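Flultwood, 시연실 작업에 손잡이형 그리퍼 도입… 작업자 업무 구성 바뀌어

읽는 시간 3분 | 공유 14 | 댓글 2

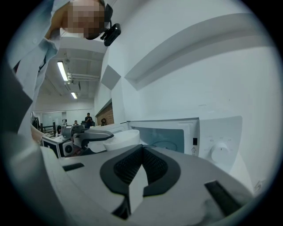 Gwynne, 8월 — 주방기기 시험 대행업체 Flultwood가 Gwynne 사업장의 반복 취급 작업을 자동화하는 1단계 공정에 들어갔다. 전자레인지 문 개폐, 그릇 투입과 회수, 다이얼 조작이 대상이다. 회사는 작업자가 손잡이형 그리퍼를 직접 들고 동작을 수행하게 한 뒤, 그 기록을 고정식 로봇 팔의 제어 모델에 입력하는 방식을 택했다. 사업명은 Cludis다.

회사가 배포한 자료에 따르면 지금까지 확보한 유효 동작 기록은 2154건이다. 문을 여는 동작과 그릇을 옮기는 동작은 별도 항목으로 분류되며, 한 기록 안에서 두 동작이 이어질 경우 구간을 나누어 표시한다. 그릇을 놓친 기록은 삭제하지 않고 실패 항목으로 보관한다. 다이얼 조작은 손가락 접촉면의 미끄러짐 때문에 폐기 비율이 높아 현재 집계에서 제외됐다.

기존 공정에서는 작업자가 시험 대상 기기의 문을 하루 600회가량 손으로 여닫았다. 내구 시험용 전용 지그가 있지만 기종이 바뀔 때마다 고정부를 새로 제작해야 했고, 소량 의뢰에서는 수작업이 기본이었다. 회사는 로봇 팔이 투입되면 소량 의뢰의 개폐 시험을 우선 이관하고, 용기 투입과 회수는 그다음 단계로 넘긴다는 계획이다. 다이얼 조작의 이관 시점은 정해지지 않았다.

현장 업무의 구성은 이미 달라졌다. 종전에는 근무시간 대부분이 시험 수행과 수기 기록에 쓰였으나, 현재는 동작 기록, 구간 표시, 기록 검수로 나뉜다. 회사는 직무표에 '동작 기록'과 '기록 검수'를 새로 등재하고, 두 직무를 교대로 맡도록 했다. 검수 담당자는 손가락과 용기의 접촉 시점, 문 걸쇠의 해제 시점, 기록의 시작과 종료 지점을 확인한다. 판정이 갈리는 기록은 다른 검수자에게 한 차례 더 배정된다.

신체 부담에 대한 평가는 엇갈린다. 사내 설문에서 작업자들은 손목을 반복해 비트는 동작이 줄었다고 답했으나, 그리퍼의 무게와 팔을 앞으로 뻗은 자세를 새로운 부담으로 꼽았다. 맨손 작업에 비해 속도가 느리다는 의견도 다수였다. 회사는 이에 따라 연속 기록을 100건으로 제한하고, 한도에 도달하면 검수 업무로 전환하는 규정을 적용 중이다. 작업대 높이를 조절식으로 바꾸는 안은 검토 단계에 있다.

인력 규모에 대해 회사는 1단계 기간에 감원이 없다고 밝혔다. 다만 2단계 이후의 배치 계획은 공개하지 않았다. 작업자 측은 기록 업무의 임금 등급이 종전 시험 업무와 같은 수준으로 유지되는지 문서로 확인해 달라고 요청했으며, 회사는 직무표 개정본에 해당 조항을 넣겠다고 답했다. 작업자의 얼굴과 음성이 기록에 포함될 경우의 처리 기준도 협의 대상이다. 회사 초안은 얼굴을 식별할 수 없도록 가공하고 음성은 저장하지 않는 것으로 되어 있다. 개인별 작업 속도를 인사 평가에 쓰지 않는다는 조항은 작업자 측 요구로 추가됐다.

로봇 팔의 설치와 안전 검증은 협력사 Bodar가 맡는다. 검증 항목에는 문이 끝까지 열리지 않은 상태에서의 정지, 용기 위치가 어긋났을 때의 재시도 제한, 사람이 작업 구역에 들어왔을 때의 감속이 포함된다. 재시도는 2회까지 허용되며 이후에는 작업자 호출로 넘어간다. 호출에 응해 용기를 다시 놓고 공정을 재개하는 업무는 기존 시험 담당자가 수행한다.

Flultwood는 검증 결과가 나온 뒤 개폐 시험의 이관 일정을 확정할 예정이다. 가열 시험과 누설 측정은 이번 사업 범위에 들어 있지 않으며 종전 절차대로 진행된다.

이 사이트는 이용 통계 작성을 위해 쿠키를 사용합니다. 계속 이용하시면 쿠키 사용에 동의하는 것으로 간주됩니다.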